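4.3 상판 관리와 모서리 점검

Sovby 테이블의 상판은 밝은 나뭇결 라미네이트입니다. 카탈로그에는 '관리가 필요 없는 표면'이라고 적혀 있으나, 그 문구를 그대로 믿지 않는 편이 좋습니다. 조립을 마친 뒤와 그 후 한 달에 한 번, 아래 순서로 점검하십시오.

1. 상판 위의 물건을 모두 치우고 마른 천으로 먼지를 닦습니다. 젖은 천부터 대면 먼지가 뭉쳐 결 사이에 얼룩처럼 남습니다.

2. 미지근한 물에 적셔 꼭 짠 천으로 결 방향을 따라 닦습니다. 결을 가로질러 문질러도 괜찮다는 의견도 있습니다. 괜찮을 수도 있지만 굳이 시험할 까닭은 없습니다.

3. 둥근 모서리를 손끝으로 천천히 훑습니다. 걸리는 곳이 있으면 가장자리 마감이 들뜬 것입니다. 눈으로만 보고 넘어가지 마십시오.

4. 조명을 끄고 손전등을 상판과 거의 나란히 비춥니다. 정면에서 안 보이던 긁힘은 대개 이때 드러납니다.

5. 긁힘이 손톱에 걸리지 않으면 그대로 둡니다. 걸리면 위치를 적어 두고 부품 번호 1858(보수 펜, 밝은색)을 주문합니다.

주의: 보수 펜은 긁힘을 가릴 뿐 메우지 않습니다. 포장의 '완벽 복원'이라는 표현은 과장입니다. 결의 물결무늬까지 맞춰 주지도 못하니, 눈에 덜 띄는 곳에 먼저 칠해 보고 색을 확인하십시오.

주의: 80도가 넘는 냄비나 주전자를 바로 올려놓지 마십시오. 내열 표면이라고는 하지만 들뜸 문의의 상당수가 받침 없이 쓴 자리에서 나옵니다. Cludis 받침이든 접은 행주든 무엇이라도 까십시오.

참고: Grønli 광택제는 권하지 않습니다. 바른 직후에는 좋아 보여도 대략 18일이 지나면 손자국이 더 잘 남았습니다. 시험을 맡은 Wenche Fagerlund의 기록에도 '안 바른 쪽이 낫다'고 되어 있습니다. 이미 발랐다면 중성세제를 푼 물로 두 번 닦아 내십시오.

참고: 가장자리가 들떴을 때 순간접착제를 쓰면 굳은 자국이 남고 교체도 어려워집니다. Giment 부품 창구에 774번 가장자리 띠를 문의하십시오.
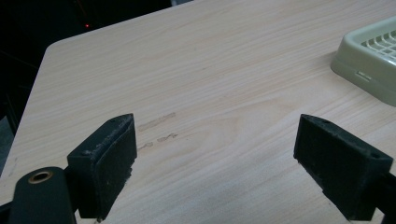

그림 4-3. 상판의 나뭇결과 둥근 모서리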